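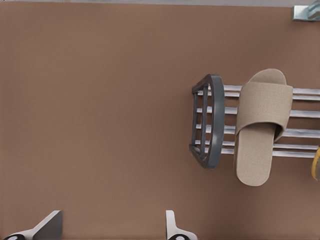

A day at the Kenden open house, mostly spent arguing about shoes

I've been meaning to get up to Kenden for ages, so when Thilini Gazi forwarded me the sign-up page for their open house on September 4, 2025, I said yes before I'd even checked the train. (Two changes and a bus. I should have checked the train.)

If you haven't run into them, Kenden sells a tidying kit for home robots called Plametti. You bring your own arm, or rent one of theirs, and Plametti gives you the simulator, a pile of household tasks, and a license to train on them until your graphics card begs for mercy. I write up this kind of thing for our little robotics club newsletter, and we've got a bit of grant money to spend before the end of the year, so I went with a notebook and a list of awkward questions.

The office is over a tile showroom, up a staircase that smells like grout. Coffee and name stickers at the top, then straight into the demo room with no speeches at all, bless them. Dennis Furnival runs product there and he's my kind of host. He gave us the wifi password, pointed at the chairs, and started breaking things on the big monitor.

The shoe task

Most of the morning went to one task, putting slippers on a wall rack. I know! It sounds like nothing. But it's the one they use to show off the new release, and after an hour with it I could see why.

The rack in the simulator is six silver rails with a dark gray end cap, set on a big plain brown surface, and the view you work from has the gripper's two fingers poking up at the bottom. A beige open-toe slide lies lengthwise across the rails, right by the end cap, with its heel hanging below the lowest one. There's another thing farther along at the right edge, just a bit of mustard yellow, and I spent far too long trying to steer over to it before Dennis told me to leave it alone and do the exercise.

The slide is a nasty shape to grab. It has that fat padded strap with folds in it and a flat sole underneath, so do you pinch the strap, or go for the side of the sole? My first instinct was the strap. I came in at a silly angle, bumped the rails, and the simulator gave me a polite red message. My second attempt was worse. Lutfa Jayawardena, who was sitting next to me and builds warehouse stuff for a living, went for the sole and got it on her third try, and was unbearable until lunch.

What I liked is how much of the room they've bothered to put in. The rails have a proper shine along the top and go dark underneath, the end cap throws a faint shadow on the brown, and the slipper has a sort of fabric look up close. Our club's current simulator has shoes that look like bars of soap. Afroza Bepari, who leads the scene team, told us they swap colors, footwear and lighting between runs so that the robot doesn't just memorize one picture. The current library has 615 household objects in it. I asked how many of those were footwear and she laughed and said "too many, my mother thinks I work for a shoe store."

Driving it yourself

You can control the thing three ways, with a keyboard, a game controller or a handheld grip they sell as an add-on. I tried the first two. Keyboard is miserable, don't do it. The controller is pretty great once you swap the wrist rotation onto the triggers, though the default has it on the left stick and I kept spinning the gripper when I meant to move sideways. Somebody please change that default. I wrote it on the feedback card in capital letters.

Opening and closing felt a bit mushy to me. You squeeze and there's a pause before the fingers respond, long enough that I'd overcorrect and then have to back out. Dennis thought it might be the demo machine, which was running the big monitor and two laptops off the same box. Could be! I'd want to try it at home before I held it against them.

Recording is simple enough. You start a run, do the task, save it or bin it. Saved runs go into a list with a little replay button, and you can scrub back through your own embarrassing approach and trim the start. I'd have liked to trim out the middle too (there was a good ten seconds of me hovering over nothing, saying "hang on") but for now it's just the two ends.

Lunch and the money talk

Lunch was samosas and an enormous fruit plate, and then Sewwandi Patwary from sales took a few of us through pricing. She was very straight with us. The club or classroom license is $127 a month, which covers the simulator and the full object library. Training on their servers is extra and billed by the hour, and that's where I got nervous, as our members will leave something running overnight. We always do. She says you can set a cap, and she showed me the screen for it, so that's one awkward question crossed off.

The rest of my list went like this. You can export your runs in a plain format and take them elsewhere if you cancel. You can import your own objects, but you need a clean 3D model and you have to fill in the weight and friction yourself, and the form for that is not friendly. There's no phone support on the club license. Updates come when they come.

A guy from Bolar was there too, asking about mixing Plametti runs with recordings from real arms. They'd apparently tried it on their own and gotten a mess. Afroza's answer got pretty technical and I lost the thread around camera calibration, but Lutfa was nodding and writing fast, so I've asked her for her notes and will add them when they turn up.

Things I grumbled about on the bus

The menus. There are two different places to change the camera view and they don't agree with each other. I changed it in one and it quietly went back when I reset the task.

The task instructions are short to the point of being cryptic. "Place footwear" could mean quite a few things when there's already a slide on the rack. I'd want a sentence or a target picture, and Afroza said the Blackburn release will have target pictures (they name their releases after towns, don't ask me why that one).

And I'd have loved more time on the real arm. They had one set up in the back room and the line was long, so I got one go at it, moving a sponge from a tray to a bowl. I managed it, and I have a witness.

So are we buying it?

I think I'm going to suggest a two-month trial, with the cap set low and someone sensible holding the password. The soft, floppy, awkward household things are exactly what our members keep asking for, and I haven't seen another kit in our price range that bothers with them. The lag worries me a little and the menus annoy me a lot. Thilini wants to wait for the next release, and she may have a point, but she also wasn't there to get beaten at slippers by Lutfa, and I need the practice.

Kenden's next open house should be on their sign-up page later in September. If you go, bring your own controller, and take the earlier bus because the later one doesn't wait for the train.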